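3.2 摆放衣物与开始录制

到这一步,机械臂应当已经通电、回过零位,夹爪也能正常开合了。如果还没有,请先翻回3.1节,慢慢来,不着急,社团活动室的门不会因为你多花了一会儿就锁上。新来的同学第一次做,最好找一位老社员坐在旁边,两个人做总比一个人踏实些,也热闹些。

1. 打开Fliden控制程序,在任务列表里选“叠T恤”,速度先设为60。练熟以后可以调到90,再高就不要试了。

2. 检查台面上的蓝色胶带。横竖两条胶带交叉的地方就是我们的定位原点,程序里的坐标都从这里算起。胶带边缘起毛、撕掉一小段都不要紧,只要交叉点还看得清楚,就可以照常使用。

3. 把T恤正面朝上放在竖胶带的右侧,领口朝向台面远端。印花要露在外面,腕部相机靠它判断正反面。

4. 用手把大的褶子抹开。小褶皱请留着,我们希望程序学会应付真实的衣服,熨得笔挺的反而帮不上忙。

5. 把左边的袖子往里收好,让肩部到侧缝形成一条斜边,然后在屏幕上看一眼腕部相机的画面。 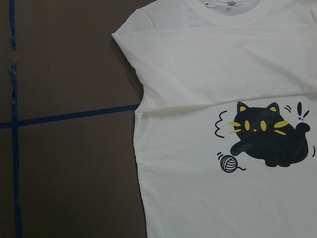
图3-4 腕部相机画面:左袖已收,竖胶带在衣服左侧,猫咪印花朝上。

画面和图3-4大致相像就可以了,衣身上横着一道折痕也没有关系,右侧衣边超出画面同样属于正常情况。若是看不到胶带交叉点,请把衣服往右挪一点,再看一次。

6. 双手离开台面,跟搭档说一声“好了”,再按“开始录制”。

7. 录完后填写文件编号,接着上一位同学的往下写。共享文件夹里已有近1657段录像,编号写重了找起来可真够呛,拜托大家多看一眼!

注意:夹爪移动时不要伸手去拉衣服,哪怕它眼看就要夹歪了。先按急停,等机械臂完全停住再整理。

提示:如果屏幕弹出错误代码279,多半是相机的线松了,重新插紧,再从第1步做起。

本节更新于2022-06-10。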